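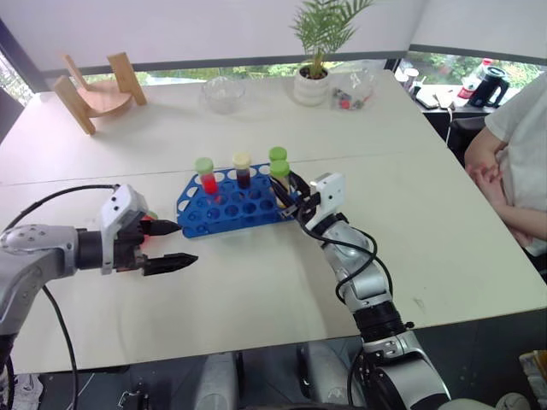

Moved the tube rack to the middle of the white table this week. It used to live on the windowsill and I was always reaching over things to get to it.

Arwel Rowlands asked how I keep the samples straight. Cap color first, then what's inside. Red liquid gets the pale lime cap. The dark reddish-brown one gets the cream cap. Green caps go at the right end.

I tried writing on the caps for a while. The ink rubbed off on my fingers and I ended up with a row of gray smudges. Paper labels on the tubes were better, but they hid the liquid, so I stopped using those too.

The blue rack is the plastic kind with round holes. I don't fill it. Four tubes is a normal day for me and spreading them out makes it easier to get hold of one without knocking the next.

The red is beet juice, for the dye notes I've been posting since April. The dark one is walnut hull, steeped 24 hours. The pale yellow is onion skin, first soak, and I expect the second soak to be stronger.

Dilwyn Price says I should strain the walnut 3 times. I do it 2 times and then let it settle. There's a bit of grit at the bottom either way – it doesn't bother the wool.

Someone in Nostotville wanted to know if a wooden rack would do. Sure, but plan on stains. Walnut doesn't come out of wood. Plastic I can rinse in the sink.

The far half of the table is still household stuff. It needs its own shelf and I haven't put one up yet.

Next is the second onion soak, then wool samples from all of them. I'll post the colors once the yarn is dry.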